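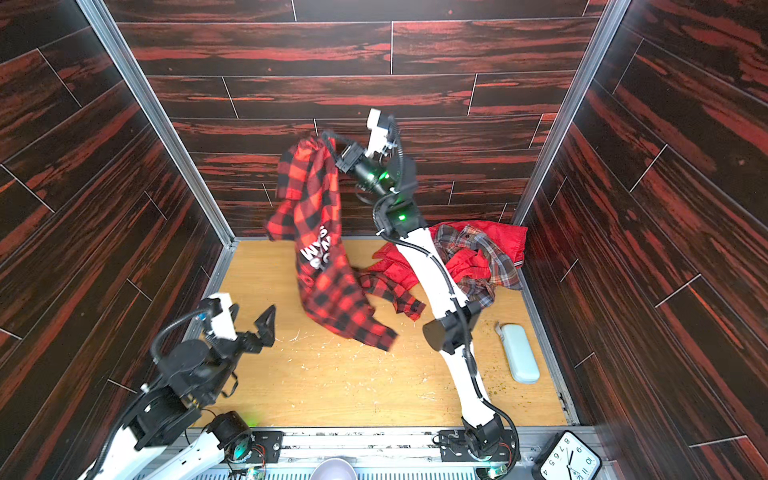 *One arm up with the plaid shirt, the other waiting. The red one underneath is still on the pile.*

I had been in the building four minutes when Anitha Pisharody put a pair of handles in my palms and told me to pick up a shirt. I did not pick up the shirt. I picked up a corner of it, dragged it sideways, lost it, and then opened the gripper so wide that she laughed out loud.

"Everybody squeezes too late," she said. "You're watching the cloth, and you forget the hand."

Anitha runs the teaching room at Kurup, a small outfit that shows robot arms how to do household chores by having a person do them first, by remote control. She came over from Bornine, where she spent her days on bottles and boxes, and she talks about those years the way people talk about an easy job they once had. "A box stays a box," she told me. "You grab a shirt and now it's a different shape. You grab it again, different shape. I went home the first week and looked at my own laundry like it had insulted me."

The setup is a wood-floored box with two arms bolted to a rail at the front. You stand behind it with a handle in each hand, and whatever your wrists do, the arms do. Each run gets saved, the good ones go into the training set, and the software learns to copy them. The handles come from a company called Zekavine and they're lighter than I expected (I kept overshooting, which I'm blaming on that).

The clothes get piled up before each run, and I asked who decides how messy the pile should be. That turned out to be a touchy subject.

"We used to fold things a little first," said Xiuying Luo, who has done more of the driving than anyone else on the team and was eating a pear at the next bench. "Just to be nice to ourselves. And then the robot was great at clothes that were already kind of folded!" Now they drop everything in from above and live with what they get, sleeves under collars, buttons caught in cuffs, all of it. Xiuying likes plaid best. She says she can tell from the lines which way the cloth has twisted, and on a plain red piece she has to guess.

I wanted to know what a good run looks like, and the two of them disagreed, which was fun. Xiuying is for speed. She lifts high with one arm, lets the fabric hang until it stops swinging, and brings the other arm in only when she can see an edge worth grabbing. Anitha wants the second arm moving sooner, even if it's only drifting into place. "If you park it, the robot learns to park it," she said. "It copies your pauses. It copied me scratching my nose, basically — there was this little freeze in the middle of every lift, and that was me letting go of the handle."

How many times do you have to show it? For the sorting job they have 4,000 saved runs so far. On a good day Xiuying gets through 130, and her record is 155, set on a day when she says she skipped lunch and regretted it. After a long session her hands keep pinching at things on the drive home. Anitha nodded at that one.

They throw runs out, too. A dropped shirt is fine if you go back for it, because they want the robot to see a recovery. A run where the driver gets annoyed and yanks is gone. Anitha watches them all back at double speed and says she can spot a bad mood in the elbow. I asked if she could spot mine. "You weren't in a bad mood," she said. "You were just bad."

We talked for a while about whether it would be simpler to grab the arm itself and push it through the motion. They've done it that way, on an older system from Baster, and Xiuying misses it for small stuff like buttons, where you can feel the cloth pull. With two arms and a big floppy shirt, though, you end up leaning right into the box and blocking the view. "And you get sleeves in your face," she said.

Before I left they let me try again. Anitha stood behind me and said "now" every time I should have closed the gripper, and on my sixth go I got the shirt up off the floor, most of it, and held it there. I was so pleased that I forgot about my left hand completely. Xiuying leaned over and deleted the run.

They're hoping to start on towels in June. Anitha says towels will be a vacation.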